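Two-armed robot at Grullmont gets new fingers, old problem

The robot in the back room at Grullmont has two arms, and for most of the fall they have not been on speaking terms.

Its job sounds like something you would give a five-year-old. One arm picks up a kitchen utensil, carries it over a bowl and hands it to the other arm. On a good day it does this without incident. On a bad day the utensil goes into the bowl, onto the table or, on one occasion still brought up at lunch, into Tien-fu Lo's coat pocket.

Lo looks after the cell, meaning he is the one who gets the call. He took it apart last week and had it running again by October 18, 2026, with fresh foam on the fingers and an opinion about the old foam.

"It was polished," he said. "You could have shaved in it."

The pads are supposed to be changed on a schedule. The schedule was written in February and taped inside a cabinet door, where it has been perfectly safe from anyone reading it. By the shop's log, the last set went through 1,880 handoffs before Lo peeled it off. The sheet in the cabinet says to stop well short of that.

Changing pads is dull work. The old foam comes away in one piece if you are lucky and in crumbs if you are not. The glue underneath has to be scraped back to a clean face, and the new strip has to go on flat, with no bubble near the tip. A bubble makes the two fingers meet early on one side, and anything thin then turns slowly in the grip like a compass needle. Lo allows 20 minutes a finger and considers anyone who claims to be faster a liar.

Danai Moschos, who writes the motion software, was fairly sure the pads had nothing to do with it. Her view was that the arms disagreed about where the middle of the table was. Lo's view was that software people always say this, or else say the opposite. They measured. The arms were 3 millimeters apart in their beliefs, and the pads were worn out too, so both parties went home vindicated.

The fix was to calibrate the arms again from scratch, at low speed, with one hand near the stop button. Each arm is walked to the same set of points above the table and told, in effect, that this is where it is. Moschos ran 16 points.
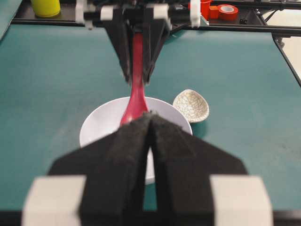 The giving arm gets the easier half of the job. It has to hold on and stay put. The receiving arm comes in from underneath and closes, and the two have to agree on who lets go and when. Too soon and gravity settles the matter. Too late and there is a short tug-of-war, which is hard on the foam and, Lo says, hard on the nerves.

Moschos has now lengthened the pause before release by a sliver, a change Lo calls "manners."

Gwawr Lloyd, who runs the shop and signs for the foam, has approved a second box of pads and a second copy of the schedule. The new copy is on the outside of the cabinet. Lo has already hung his coat over it.

The cell is due for its next pad change after the holidays. Asked whether it would happen on time, Lo said he would have to check the sheet.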